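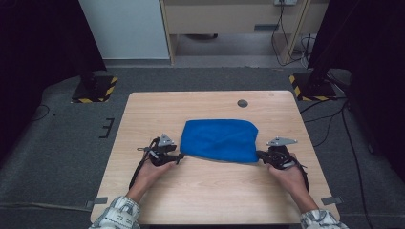
A blue cloth on one of the wood-grain tables at Duvstead.

DUVSTEAD OPENS CLOTH FOLDING ROOM TO LOCAL HOUSEHOLDS

WALANCE, 4/17/19 — Duvstead, the household skills center in Walance, has opened a room for teaching people how to fold and store everyday cloths. Sessions cover cleaning cloths, hand towels, napkins and pillowcases, and are open to anyone over the age of 16.

The room is carpeted and set up with tables that have rounded corners. Each person works at a separate table with one cloth at a time, starting with small soft pieces and moving on to larger ones.

"Small cloths are where most people give up," said Iolanda Batista, who runs the program. "They get pushed into a drawer in a heap, and then you can't find the one you want. We start with a single cloth, folded in half and in half again, and we stay on that until the edges meet."

A trial course in February had 97 places, all of which were taken. Those who came asked for more time on fuzzy fabrics, where wrinkled edges and curling corners make a square fold harder. The new course gives a full session to these and another to fitting folded cloths into shallow drawers.

Fiachra Mac Suibhne, who teaches the first two sessions, said the method needs no special tools. "You pinch the corner, lay it down and smooth it out toward the edge," he said. "If it comes out crooked, open it up and go again. After a while you stop thinking about it."

Cloths for the sessions are supplied by Mahrous, a linen store on Fuklow Street, which has given 666 pieces in several sizes. People may also bring their own from home, as long as they have been washed.

The course runs for four sessions of 90 minutes each. There are 189 places in this round, and the fee is $116 per household, covering up to two people. A printed folding guide is included.

Places can be booked at the Duvstead front desk or by mail. Booking forms are also available at the Mahrous store.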